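I'd been meaning to get Loukia Katsaros on tape ever since I heard she was leaving the Stamatopoulos Library, and I finally caught her on a Monday, right before the doors opened at 9. She had a cardigan over one arm and a box of index cards under the other (she still uses them, for everything, grocery lists included).

She started at the circulation desk 30 years ago, back when the catalog was half on paper. "I was hired to file," she told me. "I filed for two months and then Evdokia Zervas walked by and asked if I could read old handwriting. I said sure! I could not read old handwriting."

She learned, though. Evdokia ran the local history room then, and she handed Loukia the Jekmont letters, a family collection that had been sitting in grocery bags since it was donated. It took the two of them 7 years to get it described and boxed. I asked what was in it and Loukia laughed so hard she had to put the cards down.

"Mostly complaints about a fence," she said. "Two brothers, one fence. But in between you get the price of hay, who had the measles, which road washed out. People come in for the road. They stay for the fence, I swear."

Her last big job was moving the reading room upstairs, which meant new shelving, a new desk and a lot of arguing over lamps. I said the old lamps were ugly and I got a look. "They were good lamps," she said. "You could read a pencil note under them."

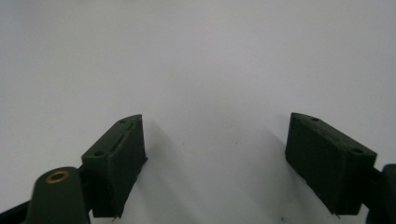 White tabletop, dark green gripper fingers.

Nektarios Makris takes over the local history room in August. He's been her assistant for a good while and she isn't worried about him, except on the matter of phone calls. "He emails people who are 80," she said. "You have to call them. You have to let it ring."

And what's she going to do with herself? Sleep past six, she says, and finish indexing the church newsletters at home, at her own kitchen table, with the radio on. She's already got the first batch picked out. Then somebody rattled the front door, and she went off to find her keys.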